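Lists > Muvis > Methods > Messages by thread

Print this message | E-mail this message

Subject: Re: brush hanging, second round

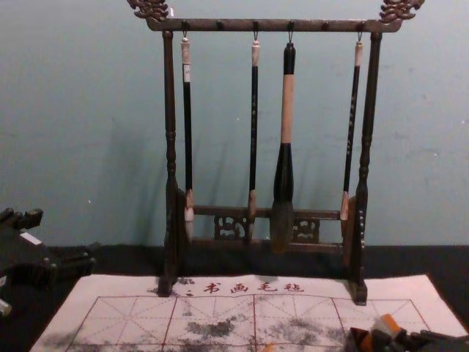 The Bowen policy is trained now, on 200 demonstrations. I ran 143 trials with the rack where it is, two grippers, and the goal of getting a loop of cord onto a hook.

> Did the chest view help at all? At Tisham we
> dropped it after 2 weeks and kept the wrist views.

It helped with picking the hook. Most failures came later, when the cord swung and the loop missed. Slowing the last 3 cm of the approach fixed more of these than extra data did – I'd try that first. The big brush is still worse than the thin ones.

I haven't tested a different rack. Logs are in the Laltotden folder.

Comments

Do you wait for the swing to die down, or just move slower?

Just slower. Waiting is next on my list.

We saw the same thing with key rings. Please post the speed settings.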